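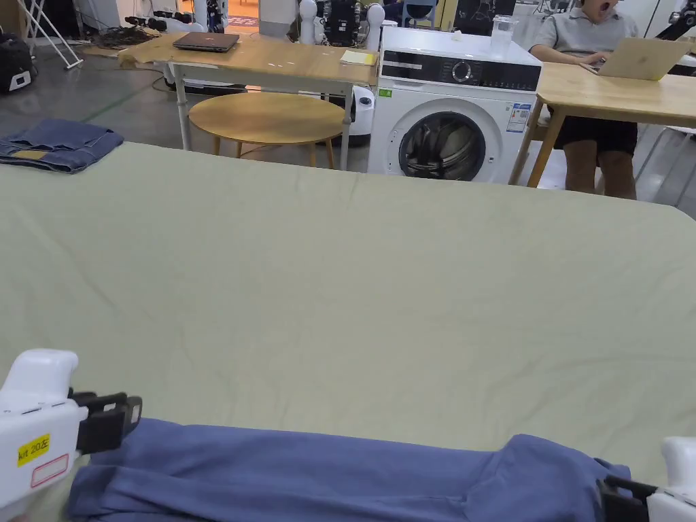
Folding lessons move to hand-held grippers at Rolora

Robotics firm Rolora has switched most of its laundry training to hand-held grippers, after a year in which nearly all of it was done by remote control. The change covers folding work at the company's Zudolbridge workshop, where people show the task by doing it themselves with a gripper in each hand.

The records are used to train the software that will run Rolora's two-armed machines. Each gripper carries its own camera, so the software learns from a close view of the cloth and the jaws as well as from the movement of the hands.

Vidar Løken, who runs the training programme, said the main gain was speed. A shirt that took 4 minutes to fold by remote control takes less than one with the grippers, and new staff need far less practice before their work can be used.

"With the remote rig you are always fighting a small delay, and you can't feel when the fabric starts to slip," he said. "With the grippers you can feel it through the handle. People fold more or less as they would at home, only a bit slower."

Rolora recorded 786 usable folds in October, its first full month with the new method. Most were shirts and trousers. Towels were left until later as the firm already had plenty from its remote sessions.

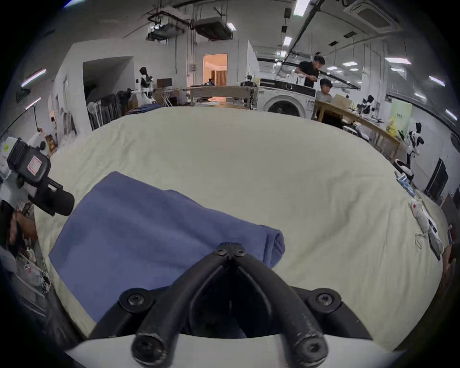
What makes a usable fold

Each garment starts flat or bunched up on a cloth-covered surface. The person takes hold of it with the jaws, folds it and lets go, then moves both grippers clear before the next one begins. Mistakes are kept if they are put right in the same attempt. Løken said a dropped sleeve that is picked up again is often worth more to the software than a clean fold.

Attempts are thrown out when a hand covers one of the cameras or when the garment is pulled off the table. Staff work in short turns and swap over when their wrists get tired.

Remote control has not been dropped. Rolora still uses it to check what the arms can reach, and to correct a machine that has stopped halfway through a fold. A person's wrist can turn in ways the arms cannot copy, and some of the early gripper records had to be set aside for that reason.

The folding work is part of a 2-year contract with Randard, which supplies linen and workwear to care homes. Ekström, a laundry operator, will take the first machines for a trial at one of its 5 sites next spring. The trial will begin with plain shirts, and staff there will be taught to use the grippers so they can add garments of their own.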